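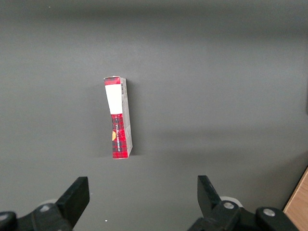

Picking Day at the Padine Bench

Hello and welcome to our little gallery page! We've been gathering grasping examples for Fledance, our learning system, since February, and so many of you wrote in asking what the work looks like that I finally sat down and put this together. The top picture comes from the small camera at the wrist, so you get the same view the learner gets, fingers and all.

The tartan box

I have a soft spot for this one, all red and black plaid with a plain white patch near the top and a barcode up on the side panel. Tall, narrow boxes standing on end are some of my favorite things to teach with, as a careless nudge from one finger can send them right over, and we want the learner to see plenty of patient, gentle approaches. The fingers are wide open here, with the box ahead of them and a little nearer the left one.

How an example gets made

Yuzhen Fang does most of the driving (she has far steadier hands than I do!). She guides the arm in, closes on the box, lifts it, sets it down somewhere new and then starts over. Each round is saved as one example, and the fumbles are saved too, with a note so the learner can tell them apart. So far the boxes have given us 645 examples, and 39 of those are fumbles, mostly mine.

Still to come

Soft packages are next on the list, and after those the Suwannarat jars, which are round and slippery and which I am frankly a bit nervous about. I'll add more pictures as we get to them, so do stop by again.

Page last updated 12/31/21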